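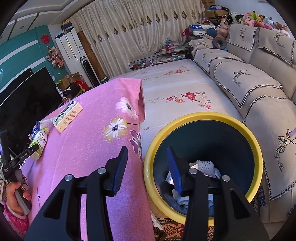
**Figure 7.1** Two hand-held grippers in use, one beside the bin and one at the bottle.

## Chapter 7: Grippers for the Home Builder

A gripper is a good first project. It can be made on a kitchen table and tested without a robot arm. In this chapter you will build the two-finger type, held in the hand.

Each finger rides on a linkage. The links turn on pins, so a sloppy pin hole gives a sloppy finger. Drill the plates as a pair, clamped together, and fit the pins before you cut any openings to save weight.

The pads come last. A ribbed or meshed face holds smooth plastic better than a flat one. Umesh Mathur's first gripper, the Erico, had flat pads and dropped 7 bottles out of 40. He changed only the pads for the second version.

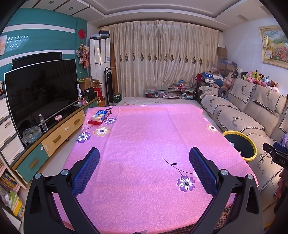 **Figure 7.2** Open fingers over a patterned sheet. Note the angle of the blue pads.

Set the pads so that they face each other when the fingers are nearly closed. If they meet at the tips first, thin packets will slip out. If they meet at the base first, the tips cannot pick up anything small.

You will need the parts list in Appendix B and a free evening. Lempi Ikonen's plate drawings are printed there at full size. Section 7.1 starts with the plates, and the pads are covered in Section 7.4.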